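Dravisby Community Pantry and Table
Interim Progress Report to the Pritau Fund
Submitted 9/22/18

Summary of the period

This report covers the second stage of the grant for the Dravisby shared meals program. The kitchen and serving room at Arkberg Hall are now in regular use, and the purchases listed in the original budget have been made except where noted. Spending to the end of the period stands at $1,689 against an award of $2,364. We expect to use the remaining balance on the storage shelving and on a second set of table linens.

Serving room

At the start of the grant, bread and fruit were set out in the cardboard trays in which they were delivered. The trays softened quickly, could not be wiped down, and took up more of the table than they needed to. The revised plan, agreed with the Fund in our last letter, was to replace them with reusable baskets and to cover the serving tables with cloths.

The tables have been moved away from the kitchen door so that guests can pass along one side while helpers refill from the other. This has shortened the line at the start of the meal, although the corner near the coat rack remains crowded. We intend to try the rack in the hallway before making any further change to the layout.

Baskets and linens

The baskets were ordered through Alemneh, a supplier of catering goods, after we compared woven and solid plastic types. The woven type was preferred for its appearance on the table and its low weight when carried from the kitchen. The rectangular shape allows two to stand side by side on one table - one for bread and one for fruit - with space left for plates. 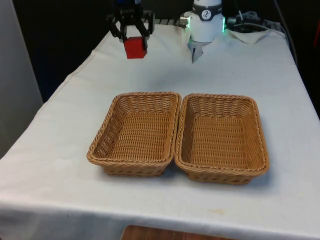 Bread is placed on a folded napkin so that crumbs do not collect in the weave. Baskets are brushed out after each meal and washed at the end of the week. White cloths were chosen to match those already owned by the hall, but they show marks readily and crease in storage. Stained cloths are now set aside for soaking before the regular wash, and the new shelving will allow them to be stored with fewer folds.

Matters outstanding

The shelving delivery has been delayed by about 20 days. The supplier has confirmed that the price is unchanged. We ask the Fund to note that the related invoice will therefore appear in the final report, together with receipts for the remaining linens.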